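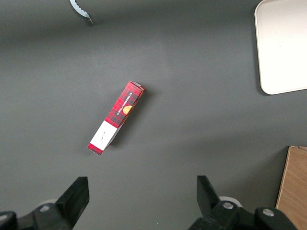
Wrist camera view, fingers open, shortbread box on the table.

Wrist camera offset changes with box angle, two-arm table setup

Posted by Teemu Koivisto, November 22, 2019

I have two arms on a gray table in the shared shop at Kovdale, each with a parallel gripper. Picking is done from the wrist camera: segment the box, fit a rectangle, take the center and the short axis, move over it, descend, close. With the box square to the gripper the fingers land where they should. With the box on a diagonal they come down 11 mm to one side, always the side the shadow falls on. Hand-eye calibration was redone in May with 20 poses and the residual looked fine. Lighting is one overhead panel. The table is matte dark gray.

Segmentation is a plain color threshold. The carton is red tartan with a wide white band near one end. Is this calibration or vision? I would like to know before I take the camera bracket off again.

Shazia Tarar

Vision, most likely. Two separate faults.

Your carton is resting on a long side and throws a soft shadow along its right. Dark stripes in the tartan and shadow on dark gray will be close in value, so a threshold loose enough to keep the stripes also keeps part of the shadow. The rectangle grows on that side and the center moves with it. Tighten the threshold and you lose stripes and the white band, and the center moves along the box instead.

Draw the fitted rectangle on the raw picture before changing anything. If it includes shadow, you have the answer. Then try this order:

Convert to HSV and mask on saturation, not value.
Add the white band as a second mask and join the two.
Close gaps with a kernel wider than the darkest stripe.
Discard anything touching the picture border. In your view that removes the tray, the wood at lower right, the toothed piece at the top and the fingers.
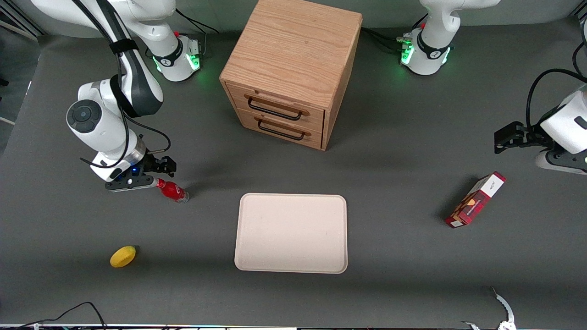

Checking the calibration separately

Put a printed marker flat where the box was. Touch its center at 0 degrees, then rotate the wrist 24 degrees at a time and touch again. If the error follows the wrist, it is the bracket. If it stays put, leave the bracket alone. Do it at box height too, 200 mm out from the arm base and again near the tray.

Karppinen

Had this on a Mevico arm. Bracket screw was loose. Check the screws.

Flotelwood

Use a depth camera. Color thresholds on printed cartons are a waste of time. A shadow has no height, so it drops out once you cut everything at table level. Mine is fixed over the table and the wrist camera only does the last correction. You do need to keep the arm out of its line of sight while it takes the picture.

Teemu Koivisto

Drew the rectangle. It included the shadow. Saturation mask fixes the sideways error. The white band still splits in two when the box is turned toward the light, working on that. Screws were tight.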